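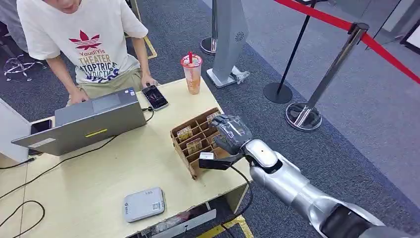 Monday, evening

I came back from Drirkbridge on the slow train and I want to write this before I sleep, because tomorrow I must give my opinion at Đồng and I know that my memory becomes polite after one night.

The kit is called Nonenari. Wasto sells it as a service, so we would not own the arms. They bring them, they teach them our boxes, they repair them, and we pay each month. The price in the offer is 200 a month for the first station, with a minimum of 6 months. I asked two times if this includes the teaching of new products and I received two different answers. The first answer was "yes, normally." The second was "yes, within reason." I wrote both in my notebook with the name of the person, and I asked to have it in writing.

The work they prepared for us was the small snack packets in the cardboard box with compartments. I had asked for this in my letter. At Đồng we fill sample boxes by hand, and the divided box is where people become tired and make mistakes, above all after lunch. A packet stands in the wrong slot, or it lies down and the lid does not close well. It is not difficult work, but it needs a person to look carefully for many hours, and I do not like to ask this from anybody.

What I noticed first is that the hand comes from above with its fingers pointing down, and the box is not much wider than the hand. So everything depends on where the wrist is. When it was a little too far to the side, the fingers touched the cardboard wall between the slots and the whole box moved on the table. The operator put it back with one finger and started again from his laptop. I asked if in our room there would also be a person who puts the box back. He said that we would have a holder screwed to the table. I asked if the holder is in the price. He had to ask a colleague, and the colleague was at lunch.

I am not writing this to be unkind. The man worked very patiently with me. He changed the height of the approach each time I asked, and he did not show that he was tired of me. He has a good way of explaining also. When I did not understand the word "compliance" (I thought he was talking about regulations) he pressed his palm on the table and then pressed it on his own arm, and I understood it was about how soft the movement is when it touches something.

The cable is a thing I must put in the report. It hangs in a loop by the box, and each time the arm went across I watched the cable and not the hand. With us there are aprons and trolleys passing. I asked if it can go along the top of the arm. It can, with clips, they said. Then I think they should show it with clips.
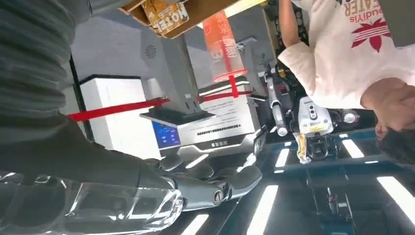

The hand seen from its own wrist, with the white kiosk behind.

The operator let me follow the view from the wrist for a while. I found it hard at the beginning. The room is turned over, the lamps are at the bottom, and my head wanted to turn also. After some minutes I stopped to care about it. The software does not care which side is up, this I understand, but a person from our evening shift will need to look at this view when something is wrong, and she will not have some minutes. I asked if it is possible to turn the picture on the screen. He said it is a setting. He looked for it in one menu and then in another menu, and then he said he would send it to me by email. I have put it on my list with the other emails which must arrive.

About the results. They gave me the log of the last week on paper, with 217 picks from boxes of the same type as ours. I appreciated that they gave me everything and did not choose the good day. The failures are marked in a column with a short word: "slip," "wall," "tilt," "none." I asked what is "none." It means the hand closed and there was nothing between the fingers. I asked how the arm knows that there is nothing. It knows from the width of the fingers after closing, so with a very thin packet it may not know. Our sesame packets are very thin. I had one in my bag and I gave it to him, and he turned it over and bent it and said honest words, that he would like to try this for a day before promising anything. I believed him more after that.

I still have not made the calculation of how many failures there are for each word. I will do it on paper tomorrow at breakfast, with a ruler, because the lines in the log are very close together and on the train I counted one page and got a different total each time.

Things I liked:

The movement is quiet. I could talk with a normal voice next to it.

It stops quickly. I asked him to stop it in the middle of a movement and it stayed where it was, it did not fall or go back to the beginning. Then it continued from the same place.

He can work near it with his own hand and he did not look afraid. I do not know if this is safety or habit. I asked for the safety document, and this one they had ready, printed, in a folder. I will read it on the sofa this week. It is long.

Things I did not like:

The holder, the cable, the menu. I have written of them.

Also the lesson for a new box. In the offer it says "teach in minutes." I asked to see it with the slots in another order. It took the time for me to drink a full coffee and then to go and wash the cup. It is not bad, perhaps it is even good, but it is not what I call minutes, and at Đồng the box changes each season and sometimes in the middle of January for the new year orders.

And the support telephone, which closes at five. Our second shift begins at four.
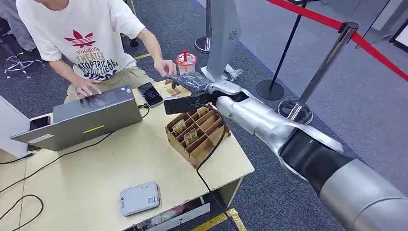 Shufen Jiang thinks I am judging it like a finished machine when I should judge it like a new colleague. I called her from the station to tell her how it went, and this is what she said, more or less: that a person in the first week also pushes the box, and loses packets, and asks where is the menu, and that we do not send this person home. She would take the 6 months and write down everything, and decide after that. She also said that I always find the cable.

I thought about it all the way on the train. It is true that I always find the cable. But a new colleague learns from the second time she pushes the box, and I am not sure yet who learns here, the arm or the operator who changes the numbers in the laptop. I said this to Shufen and she answered that it does not matter to the customer. Maybe it does not. It matters to me, because the operator goes home with Wasto and we stay with the arm.

We did not finish the conversation because her battery was low.

What I will propose tomorrow, I think:

One station, not both. The offer is for two and the second is a little cheaper, but I would like to see one work beside our own table first, with the evening people there.

The holder and the clips for the cable included, written in the contract.

One day of testing with the sesame packets before we sign. If they say no to this, then I say no also.

The telephone until the end of the second shift, or at least a person who calls back.

I must also ask our electrician about the socket near the packing table, it is already full with the scale and the label printer and I do not want another extension on the floor.

It is after eleven. My shoes are still wet from the walk at Drirkbridge, I put newspaper in them. I forgot to eat the sandwich that I bought for the train, so it will be my breakfast, together with the log and the ruler. The sesame packet stayed with the operator. I should tell the stockroom that one is missing.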